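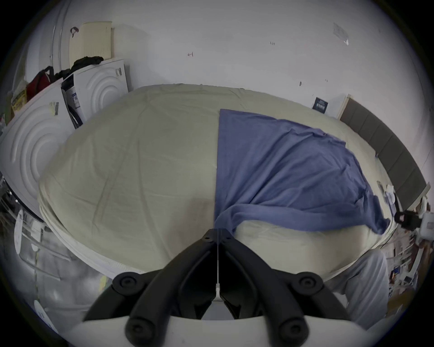
I used to make my bed like I was losing a fight with it. I'd yank one corner down, another would pop off, and then I'd throw the blanket over the mess and go make coffee. It took me an embarrassingly long time to work out a routine I can stand, and I've been doing it since July, so I figured I'd write it up.

This is for a big bed with a fitted sheet, one blanket and one person doing the work. If you have a helper, great, you can skip half of it!

## What you need

- a fitted sheet that's deep enough for your mattress (measure the side, please)
- a blanket
- a spray bottle with plain water, if creases bug you
- 7 minutes, or less once you get the hang of it

## Start with the far corner

Strip the bed down to the sheet and pull the blanket all the way off. I know it's tempting to just shove it to one side and work around it, and I did that for years, but the weight of it keeps dragging on the sheet.

Now go to the corner that's hardest to reach. Mine is at the head end by the wall. Hook the sheet under that corner good and deep, with your whole hand under the mattress, then go diagonally across to the opposite corner at the foot. Do the last two after that. Going diagonally keeps the tension even. If you go around in a circle like I used to, you end up fighting for the last corner every time (and breaking nails).

Can't tell which way the sheet goes? Look for the tag. On most of mine it's sewn into a bottom corner, but my friend Åsmund Haugland has a set where it's at the top, so check yours once and put a little stitch of colored thread there. Best two minutes I ever spent on bedding.

## Get the creases out, or don't

A sheet that's been folded in a closet is going to have fold lines. You've got a few choices:

1. Leave them. They'll relax some after a night or two of sleeping on them.
2. Mist the sheet lightly with water, smooth it with your forearm from the middle out to the sides, and let it dry before the blanket goes back on.
3. Put the sheet on the bed straight from the dryer while it's still warm.

I'm a number 3 person when I'm organized and a number 1 person the rest of the time. If you have pale sheets, the wrinkles do show up a lot in daylight, especially the long diagonal ones you get when one corner is pulled tighter than the rest. Lift that corner, let out a little slack and tuck it again.

Then walk along each side and run your hand under the edge so the sheet wraps down over the side of the mattress and tucks underneath.

## Spread the blanket

Fold the blanket in half lengthwise first. Lay the folded piece on one half of the bed with the fold running straight down the middle, top to bottom. Check the overhang on that side and at the foot. Happy? Open the top layer across to the other half and you're done, no running back and forth.

If the bottom edge rolls up on itself, grab both foot corners and give it one good snap. Don't try to unroll it by hand in the middle of the bed. You'll just drag the sheet along with it.

I leave mine turned back a little at the top so the bed can air out. Some folks wait 40 minutes before pulling it all the way up. I usually forget and find it like that at bedtime, and it's fine.

## If the sheet keeps popping off

Your sheet is probably too shallow, or the elastic is shot. Sheet straps that clip on under the corners helped me with an old set, but I ended up turning that one into dust cloths in the end.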